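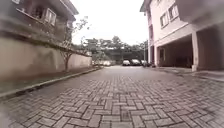
Paved driveway beside the boundary wall, looking toward the parked cars.

Subject: Re: [jury-reform] Comment period on the juror questionnaire

Michalis Rallis wrote:
> I read the draft questionnaire last night and I don't see what the
> fuss is about. Four extra pages, so what. If a person can't sit
> through 26 questions they probably can't sit through a trial either.
> The court wants to know who it's getting. Seems fair to me. Are we
> really going to spend the December meeting on this?

Michalis,

Yes, I'm afraid we are, and I'm bringing the good coffee so you have no excuse.

I don't mind the length. I filled out a longer form to adopt a cat. My trouble is with questions 19 through 22, which you may have reached at the hour when the eyes keep moving and the brain has gone to bed. Number 19 asks whether you have "ever read or received material concerning the rights or powers of jurors." Number 20 asks who gave it to you. So a citizen who once picked up a pamphlet outside the Tavance courthouse now has to say so in writing, under penalty of perjury, and name the person who handed it over. I have handed out a fair number of those pamphlets. I would like to think I'm memorable, but I'd prefer not to be Exhibit A.

Then there's 22, "Would you follow the law as given to you by the judge even if you believed the result to be unjust?" Yes or No, two little boxes, no line for remarks. I have been a grown adult for a long time and I don't know how I'd answer that without knowing the case, the law, and whether I'd had lunch.

You'll say the lawyers can ask all this in person anyway. They can, and when they do there's a judge in the room and the other side can object. A form mailed to 300 households gets no objection from anyone. It goes in a folder, and the folder goes wherever Jarard County keeps its folders. The draft doesn't say how long they're held. I called the clerk's office to ask and was told that was an excellent question.

What I'd propose is a short letter, one page, asking them to drop 19 and 20, add a comment line to 22, and put in a date for destroying the forms. Tsikata has done something close to this already and the roof is still on. I can have a draft to the list before the meeting if people promise not to rewrite the first paragraph by a vote — we all remember the Brandach letter.

Signatures: we need 25 to get on the agenda as a group. Individual comments go in separately, and yes, you may send one in favor of the form. I'll even lend you the stamp.

See you at 7 pm, side door, the front one sticks.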